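Category: Student Robotics / Club Builds
20 Jun 2025 — by Rozália Paulík
2 min read

Teaching the Laundry Task

Set the control rate in Tandevness before recording. Start each run with the fingers closed and pointed at the drum. Keep the door fully open — the clear rim confuses the depth estimate. Record 128 runs, then drop any over 300 frames.

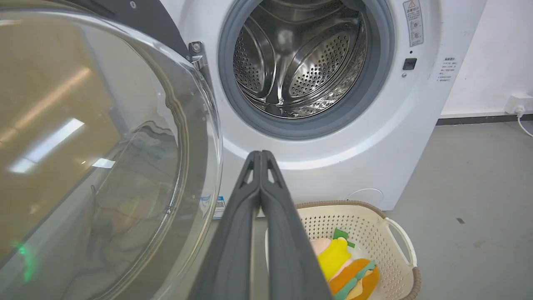 Can two teams share one calibration file?
Only if both use the same wrist mount. Otherwise recalibrate.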